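4.3 Running the plate-to-bowl evaluation

This procedure reproduces the simulated transfer results for the Mondale policy. Complete the install in section 2 first.

1. Start the Gamville simulator and load the tabletop layout. Confirm that the apple is on the plate and the bowl is empty.

2. Set the base seed to 3184. Each episode adds one to it.

3. Set the episode limit to 255 control steps. Episodes that reach the limit are logged as failures.

4. Select the checkpoint from the May training run. Earlier checkpoints use a different joint order for the hand.

CAUTION: Do not change the table colour or lighting between episodes. Results from mixed render settings can't be compared.

5. Run the evaluation and wait for the summary file. A full batch takes over 161 minutes on a single card.
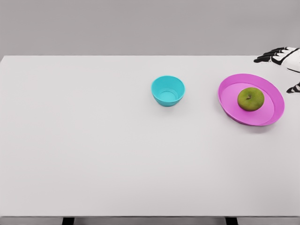 6. Open the summary and check the success rate against the baseline. An episode is scored as a success only if the apple is at rest inside the bowl and the fingers are clear of the rim.

Note: Contact forces are logged in a separate file and are not used for scoring.

Last revised 19 January 2021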